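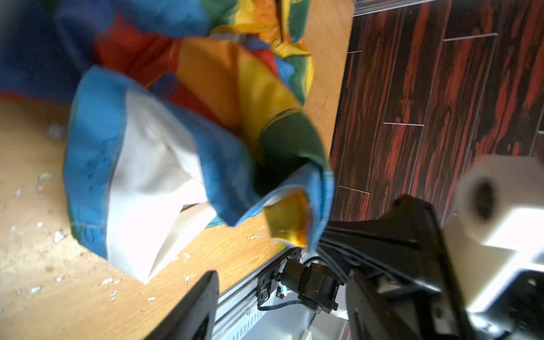
Wrist camera view with the blue edge of the patchwork cloth gathered at the fingers.

January
Posted by Naima Kamel

The folding arm at Halholm has been dropping cloth since we moved it to the new table, and I spent most of a week blaming the wrong thing. Notes follow, mostly so that I can find them again.

The task is simple to state. The arm picks a gathered edge of a multicolored cloth (wedge panels, a lot of seams), lifts it clear of the table, and drags it toward a target line. A run is 14 picks. Before the move we lost one pick every few runs. After the move we were losing several per run, and they had a pattern: the grip reported closed, the lift started, and the edge slid out of the fingers partway up.

First theory was glare. The light here is strong and the white panel comes out close to saturated in the wrist camera, so I assumed the pick point was landing off the gathered part. I turned exposure down until the creases in the white came back. Pick points looked better in the overlay. Drop rate did not change.

Second theory was the seams. Where several panels meet, the bundle is thick, and the fingers could be stopping on a stiff spot and holding it by a corner. Isabelle Lemieux pulled the logs and sorted the drops by panel. No correlation that either of us would defend.

What I should have done first was plot motor current against reported finger position. On a good pick the position flattens when the fingers meet cloth, and current climbs to the hold value. On the bad ones the position kept moving smoothly to the commanded width while current stayed near idle. The cloth had not gone away. The position was wrong.

The driver was filling in missing encoder readings. If a read fails, it extrapolates from the last velocity so that the controller sees a clean signal. I wrote that filter, on a bench setup with short cables, and at the time it covered a single missed sample. There was no upper limit on how long it could go on guessing. In the worst log it ran for 688 ms, long enough to announce a closed grip, pass the check, and start the lift with the fingers still partly open.

The missed reads came from the gripper motor cable. It loops out from the motor and around the bracket, and at certain wrist angles the loop pulled on the connector. The new table put most of our picks at those angles. Wajid Lashari found it by wiggling the connector with the arm powered down and a meter on it, a test that took him less time than my exposure sweep.

Changes made:

Connector replaced, cable given more slack and tied to the bracket instead of hanging from the plug.

Extrapolation limited to 2 samples. After that the driver raises a fault and the arm stops where it is.

Grip check now needs current as well as position.

The last one matters for more than cloth. A gripper that says it is closed when it isn't will also say it is open when it isn't, and people reach in to clear a jam on the strength of that message. Etelka Kerekes has added a line to the work instruction: motor power off before hands go near the fingers, whatever the screen says.

We have run 2150 picks since, with drops back to the old rate. The driver has faulted twice in that time. I have the logs for both and have not read them yet — the second one is at an odd wrist angle, so the cable may still need a longer loop.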